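Trurholm (2025 restoration) - aspect ratio and the missing reel
Forum: War Film on Disc > Transfers and Restorations

gatefold_77
Has anyone compared the new Trurholm disc with the old broadcast master? The new one is framed at 1.66:1 throughout. The broadcast version was open matte at 1.37:1 and shows a good deal more headroom in the convoy scenes. My question is which is closer to what cinemas ran. The booklet says only "original theatrical ratio" and gives no source.

sprocketbox
1.66 is right. The camera reports reproduced in the Sotomayor book on the production have the ground glass marked for 1.66, with 1.37 protected for television. The extra headroom on the broadcast master was never meant to be seen. In the harbour sequence you can see a microphone shadow on the bulkhead if you watch it open.

gatefold_77
Thanks. I have the Sotomayor book but only the abridged edition, without the appendix.
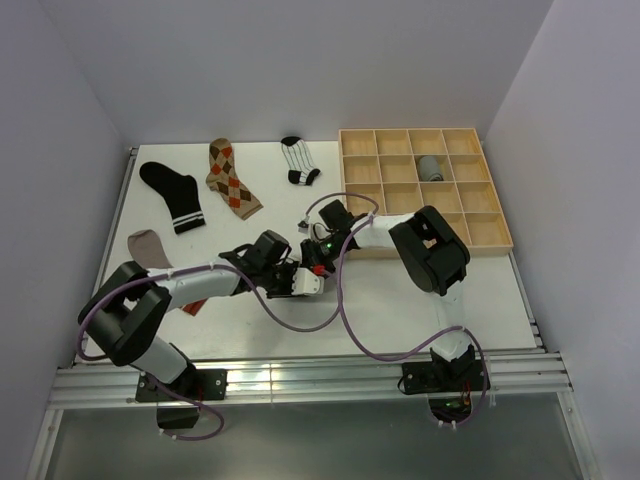
The other thing is running time. The disc is 94 minutes. My notes from the Wakitthorpe screening in January have it slightly longer, with a further exchange between the captain and the signals officer before the raid. Were they showing a different print?

lowtide_projection
Yes. Wakitthorpe ran a 35mm export print. It has two short scenes that were trimmed for the domestic release. The restoration was done from the domestic negative, so they were never going to be in it.

sprocketbox
I don't agree that they were "trimmed". The export version was assembled first and the domestic cut is the director's revision. Page 328 of the full Sotomayor is quite plain on this. Calling the export print complete has the order backwards.

lowtide_projection
I have read page 328. It quotes a letter from the distributor, and the distributor had every reason to present the cuts as the director's own choice. The splices in the export print are clean and the music runs straight through both scenes. In the domestic version the cue jumps by some 2 bars at the first cut. A composer working to the final edit would not have left that in.

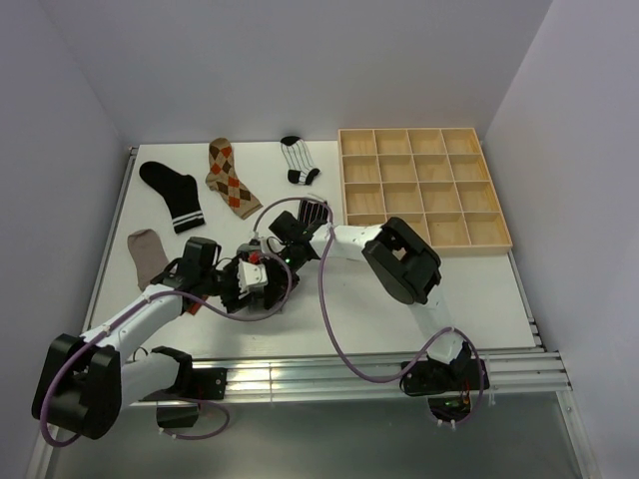

I would accept that the shorter version is the one most people saw. I would not accept that it is the one the score was written for.

sprocketbox
The cue jump could be a reel change. Where does it fall?

lowtide_projection
Mid-reel. Nowhere near a changeover.

sprocketbox
Then I would want to see the cue sheets before conceding it, but it is a fair point.

trivano_owner
Slightly off topic. If you are playing the disc on a Trivano player, turn off the automatic picture mode. It applies sharpening to black and white material and the grain in the fog scenes turns to mush. I had blamed the encode until I tried it on another machine.

gatefold_77
That would explain the halos round the ship's rails. I am on a Trivano as well. Changed the setting and they have gone.

Does the uniform question belong in this thread? The officers' caps look wrong for the period to me, but I only know the subject from other films.

lowtide_projection
Start a new one. There is already a long argument about the caps in the accuracy section, and it includes scans of the wardrobe list.

gatefold_77
Will do. Edited first post on 24 April 2026 to add the ratio details.
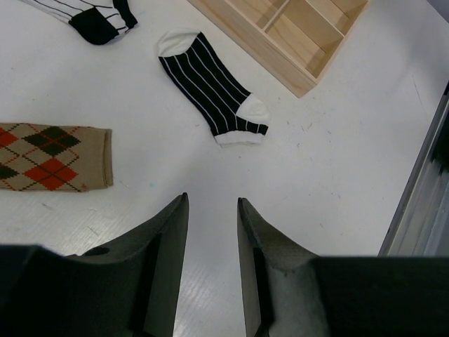

Striped sock on a white tabletop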